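The Jagged Shadow

By January the planner had a name, Distum, and a habit of giving up. Ok-hee Jeon had written most of it at her kitchen table and loved it the way you love a dog that eats shoes. It could find a path for the arm through almost any clutter you gave it, and then, with the hard part finished, it would stop a hair short of the goal and report that no solution existed.

"It's scared," said Fotis Economou, leaning into her cubicle with a sandwich.

"It's not scared. It's got a tolerance problem."

"That's what scared people say."

She threw a pen at him. It was four in the afternoon and the whole floor at Hanrahan smelled like the microwave. Fotis wrote the perception side, the part that looked at a picture and told Distum where things were, and for the past month the two of them had been sending the same bug back and forth like a fruitcake. Her planner failed because his pose estimate wobbled. His pose estimate wobbled (he said) because her arm stopped in such strange places that the camera got terrible views. They were both right! That was the maddening part, and also, if you were Ok-hee, the delicious part. She had never in her life been handed a better puzzle.

The task was small. Pick up the ball, carry it over the board, set it down on the other side. They had 36 starting layouts, and Distum could finish 16 of them. The other 20 ended in the same polite little message, which she had typed herself one night and had come to hate: goal not reachable, returning home.

"Show me seventeen again," Fotis said, and pulled a chair over with his foot.
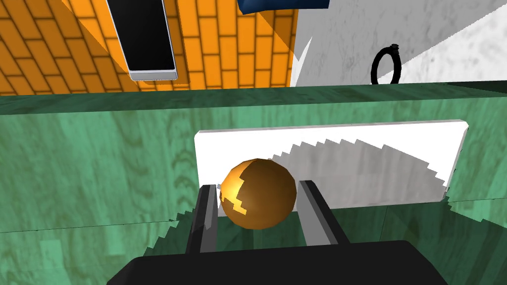 Ok-hee had a theory about seventeen, and she'd been saving it all day. She paused the run right after the grasp and opened the planner's own idea of the world next to the rendered view, two windows side by side, and then she just waited for him to see it. In the rendered view the fingers had the golden ball between them and the white board lay behind it, with that big saw-toothed shadow spread over its right half. In the planner's view the board was half as long.

"Oh, no," said Fotis.

"Oh, yes."

"It thinks the board stops at the shadow."

"It thinks the board stops at the shadow!" She was on her feet now, she couldn't help it. "And look what it does with the rest. It's got the gray part down as a separate thing. An unknown thing. And what do I do with unknown things?"

"You pad them."

"I pad them by four centimeters on every side, like a good careful person, and then I try to fly a ball through a wall of padding that isn't there."

He put the sandwich down on her notebook, where it left a mark she would find months later and be fond of. He leaned in until his nose was nearly on the glass. The edge of the shadow went up in steps, tiny square stairs, curving around in an arc.

"My edge finder loves those steps," he said slowly. "Every one of them is a corner. I'm feeding it a buffet of corners."

"So it wasn't wobble."

"It was wobble too. But mostly it was buffet." He started to laugh. "And the shadow comes from the gripper, so it moves when you move. You'd plan a path, start out, and the wall would walk over and stand in front of you."

They didn't go home. Fotis wanted to smooth the shadows in the renderer and be done, and Ok-hee wouldn't have it, and they had a loud and very happy argument until the cleaning crew came through. A smoother shadow was still a shadow. Some kitchen or warehouse would have a low lamp in it someday, and there it would be again. She wanted the planner to ask one more question before it padded anything: does this have any height? Depth was right there in the data. They had been carrying it along since the first week and hardly using it, because the old Clindico importer used to scramble it, and the importer had been fixed for ages, and neither of them had gone back to check.

So she wrote the check. It was short, nearly insulting. Any patch with no height of its own got handed back to the surface underneath it. Fotis taught his side to keep quiet about corners that slid along when the arm did. He typed with two fingers, very fast, and hummed.

At ten they ran seventeen. The arm lifted the ball, paused in its usual spot, and Ok-hee felt her stomach drop the way it always did there. The log printed one new line: region merged with surface, replanning. Then the arm swung out across the board, shadow sliding along under it, and put the ball down on the far side as if it had been doing this for years.

Fotis grabbed both her shoulders and shook her. She was yelling something. A man with a vacuum looked in, decided they were fine, and moved on.

"Run them all," Fotis said. "Run all of them. Run Woseo too."

"Woseo's the one with the stairs. Woseo's a nightmare."

"I know! Run it!"

She queued all 36 with Woseo on the end, and they pulled their chairs up close and split what was left of the sandwich. Layout one came up. The fingers opened.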